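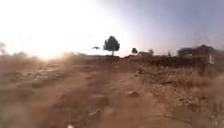
A dirt track through dry country, with the sun low over the horizon.

Last updated: 21 Feb 2025

The district council in Dalen has approved money to repair the road to Gruria, eight months after residents first asked for the work to be moved up the list.

The road is the only direct link between the two towns. It was last graded before the previous rainy season, and drivers have complained of deep ruts and of dust that hangs over the surface for most of the dry months. The school bus has been taking the longer way through Zelitz, which adds an hour to the trip.

Work is due to start in May and will be done in 2 stages. The first covers the stretch nearest Gruria, where drainage pipes will be replaced before new gravel is laid. The second runs from the old quarry gate to the edge of Dalen.

"We wanted the pipes done first," said Hanna Krawczyk, the council's roads officer. "If you put gravel over a blocked pipe, you are back there the next year."

Some 1000 people live along the route or farm land beside it. Valeriano Calvo, who grows almonds near the quarry, said he was glad of the decision but wanted to see a schedule for upkeep — the council has not published one.

One lane will stay open during the day. Heavy trucks will be sent through Zelitz until the second stage is finished. A map of the detour is available at the council office in Dalen.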